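Skistico desk-tasks, data card
Last edited Mon 6 January. Maintainer: Bláthnaid Costello, Menum.

Recordings of routine desk work done with hand-held grippers, one in each hand. The set supports Menum's plan to automate clearing and resetting shared desks at the Sandcombe office. It holds 452 episodes across 18 tasks, all recorded in December.
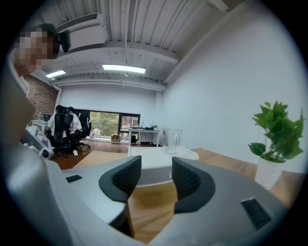

Recording conditions

Episodes were recorded during working hours, with colleagues at their own desks in the same room. Faces are pixelated before release. Audio is not stored. Staff who do not want to appear can ask for an episode to be withdrawn; requests go to the maintainer.

Tasks

Objects are ordinary desk items: cups, a tissue box, a potted plant, a table lamp. Cups are gripped by the handle where there is one. Marker cubes on the grippers are used for pose tracking.
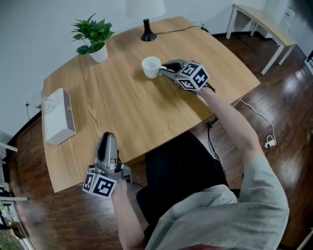
Right gripper on the handle of a white cup; left gripper held low at the front edge of the desk.

Effect on jobs

Desk resets at Sandcombe are now shared among office staff, 10 minutes per shift. If the system is deployed, that time goes back to their main duties. Two operators from Mahlangu would move from recording to checking failed runs. Episode timings must not be used to rate individual operators.

Known limits

One office only. Clear glass is harder to segment than ceramic. Cable handling is not covered.

Planned: extend to 2,000 episodes, with a second site.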